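To: Handheld Gripper Maintenance List
From: Equipment Care Desk, Padach
Subject: Re: Jaw pads and pinch checks on the paired units
May 2025

The Plivby site wrote:

> We have replaced the jaw pads on both units of our pair. Since then
> one unit closes slightly off center and drops thin wrappers. Should
> the pads be changed again, or is this a matter of adjustment? We
> would also like to know how often the frame screws should be checked.

Please do not change the pads a second time before the alignment has been checked. In most of the reports received by this desk, an off-center pinch after a pad change has come from a pad seated too high on the jaw.

The recommended order of work is as follows.

Switch the unit off and open the jaws fully.
Clean both inner faces with a dry cloth.
Reseat each pad, press it flat, and leave it for 20 minutes.
Check the frame screws by hand. Do not use a power driver.
Close the jaws slowly and compare the two edges along their full length.

The pinch check should then be made with light household packaging over a lined bin. Thin bags and wrappers show a poor closure much sooner than a rigid test block does.

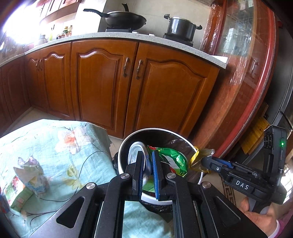

Eight lifts per unit are sufficient. If a unit drops more than two, repeat the alignment before returning it to use. Frame screws should be checked after every 1000 closures, and the result entered in the Keltell log under the serial number of the unit.

Replacement pads may be requested from the Galang store. Orders for June should state whether pads are needed for one unit or for the pair.

Equipment Care Desk
Padach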